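Getting your electric car ready for a long drive

I have been driving electric for four years now, first a little second-hand Benitz that could barely manage the next county, and lately a rather more grown-up Nonon estate. Friends who are thinking of making the change nearly always ask me the same thing, which is how on earth you get to the seaside and back without spending the whole holiday in a service station. So I have written down the way I go about it. Most of it is ordinary common sense, and after your second or third trip you will probably do it without looking at a list at all.

Step 1: Find out what your car really does

The range in the brochure was measured in kinder conditions than you will meet on a motorway in drizzle. My Nonon is sold as a 216-mile car, and in town in July I have no trouble believing it. On a motorway at 70, with the heater on and a boot full of walking boots, it is a different animal altogether. Before you plan anything, take a drive you know well, at the speed you would normally go, and look at the efficiency figure on the trip screen when you get home. Reset the trip first! I forgot the first time and ended up with an average that included three weeks of school runs.

Multiply that figure by the usable size of your battery (it is in the handbook, usually near the back) and you have a number you can plan with. Write it on a sticky note if you like. Mine lived on the inside of the sun visor for a year.

Step 2: Plan in legs, and leave yourself a cushion

Work out your route as a string of shorter drives between chargers. I like to arrive at each one with a fifth of the battery left, which is more cautious than some people would be, but it means that if the charger is out of order or there is a queue I can carry on to the next one and keep my temper. For every main stop, note down a second one a few miles further along. I keep both in a small notebook in the door pocket, as well as on the phone, and my passengers tease me about it until we lose signal.

Look at the size of the site as well as its speed. Given the choice between one very fast charger behind a garden centre and a row of eight slightly slower ones, I will go for the row every time.

Step 3: Sort out the apps and cards at home

Do this on the sofa, a few days before, with a cup of tea. Plenty of rapid chargers now take an ordinary bank card, but not every one does, and setting up an account in a windy car park with one bar of signal is a miserable business. Download what you need, put in your payment details and check that you can log in. If a network offers a little plastic card or a fob, send off for it in good time. My Rotness card took longer to come than I had expected, and it has since rescued me twice when my phone was flat.

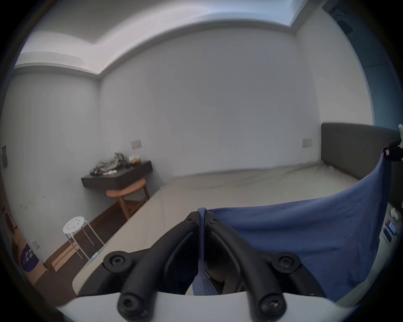
Step 4: The evening before

Plug in at home and set the charge to finish shortly before you leave. For everyday driving I stop at whatever level the handbook recommends, but for a long trip I do let it go to 100 per cent. If your car can warm or cool the cabin while it is still plugged in, set that too – the energy comes from the wall, and you get into a comfortable car with the windows already clear.

Check the tyre pressures while they are cold. Soft tyres eat into your range more than most people imagine, and a loaded car may want a higher pressure than you normally use. The right figures are generally on a sticker inside the driver's door. Then pack the boot, and please put the charging cable in last! My friend Ha-neul Ma once had to take out a tent, two suitcases and a very cross dog to get at hers.

Step 5: On the road

Set the charger as your destination in the car's own navigation, even if you know the way. Many cars use that to bring the battery to a good temperature before you arrive, and it can make a surprising difference to how long you stand there. Keep a steady speed. Dropping back a few miles an hour makes the journey only slightly longer and may save you a stop altogether, and I find I arrive in a much better mood.

When you plug in, stay by the car until you are certain it has started. I wait for the screen to show a steady rate, and then I go in search of a sandwich. Charging slows down a good deal as the battery fills, so for most cars it is quicker to unplug at 80 per cent or so and move on. On our last run to the coast the first stop took 23 minutes and the second took 40, and the second was longer only because Tín Ông had ordered a cooked breakfast.

Step 6: When you arrive

If you are staying somewhere overnight, ring ahead and ask about charging. Please don't run a lead out of a bedroom window without asking, however tempting it looks. Some guest houses have a proper charge point that never made it on to their website, and others will point you to one in the village car park. If there is nothing at all, top up at the last rapid charger before you get there, so that you have enough for pottering about and for reaching a charger on the way home.

For the journey back, go through steps 2 and 4 again, and look up the chargers on your side of the motorway. I once drove straight past a lovely big site because it could only be reached going south.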